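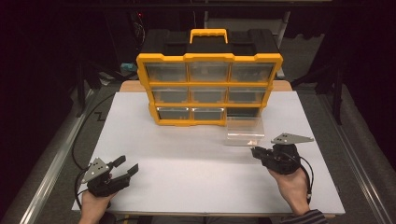

Figure 2. Parts organizer with clear drawers. Photo: Mivcombe Screen Crafts Archive.

3. Career entry among makeup artists

The survey drew on 2956 screen credits held by the Mivcombe archive. Each credit was matched to a person and then to that person's first paid job in film, television or advertising. Credits listed only under a company name, such as Allov or Harahap, were set aside and are treated in Section 4.

Most makeup artists in the sample entered through short films and modeling campaigns. Feature work came later, often with a director or photographer met on an earlier job. Artists who also held acting credits followed a less regular path - many moved between the two kinds of work within a single year.

Location had a clear effect. Those who trained outside the main production cities reported longer gaps between jobs after moving, and they relied more on agencies such as Trarik. The archive does not record unpaid work, so the length of these gaps may be overstated. Records added after October were not included in the analysis.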